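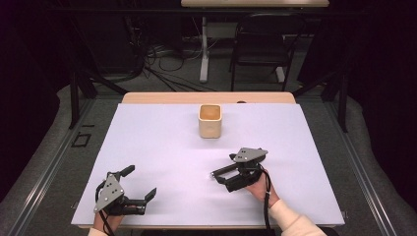 Buying and budgeting FAQ

How much is a pair of Flundeo hand-held grippers?
A pair costs $1049. Cables are included. Replacement fingers are sold separately.

Do I need to buy a table from you?
No. Any steady table will do. Many customers lay a plain board on top – cheap to replace when it gets scratched.

How long does delivery take?
Allow 16 business days. Orders placed in February can take longer.

Can I rent first?
Yes, through our Kandetberg office. A month is $800 per pair, and half comes off the price if you buy.

Is there a discount for schools?
Only on orders of 5 pairs or more. Ask for a written quote before your budget is due.

Prices checked 5 October 2023.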